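The fault that ate most of my December turned up while I was getting our two-arm cell to put pencil cases on a shelf. I had it down as a software problem. Kyrylo Kovalchuk thought it was the grip, and he was closer.

The fault was a slow slip. The right arm would pick up a case, stand it on end and start toward the shelf, and by the time it arrived the case had tilted a few degrees. Twice it dropped one. Once the case caught the edge of a shelf and the arm kept pushing until the force limit tripped.

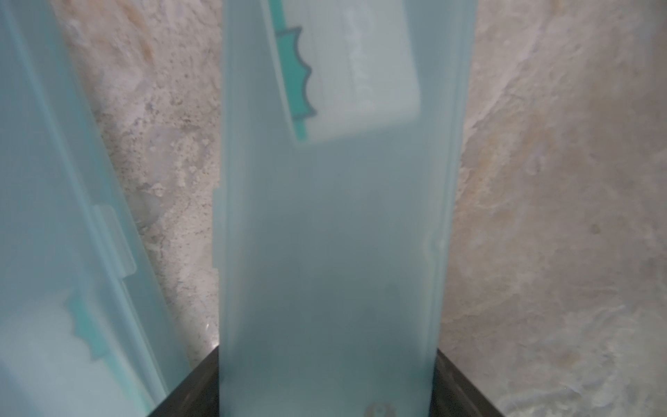

A blue case in the gripper, from the wrist camera.

I had set the closing force low because I was worried about cracking the plastic. I also had the slip check turned off from an earlier job at Brondico and forgot about it. So the controller had no idea anything was moving.
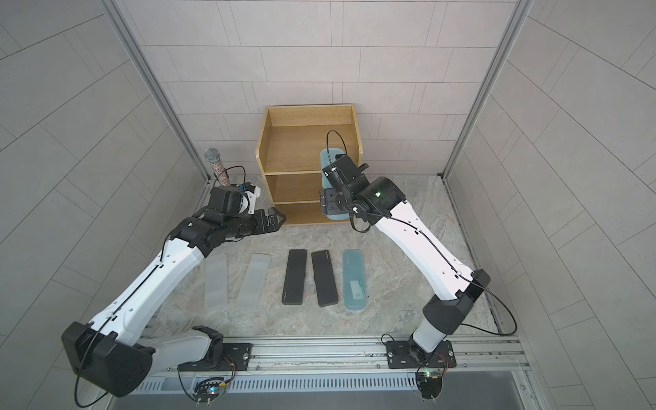
Gladys Temba asked why the arm was allowed to push on the shelf at all, and I didn't have a good answer. The limit was still at the default. I cut it in half, turned the slip check back on and raised the grip force in small steps. After that I ran 19 picks with 2 slips, and both stopped the arm before it reached the shelf. I still want to try softer finger pads before I let it run overnight.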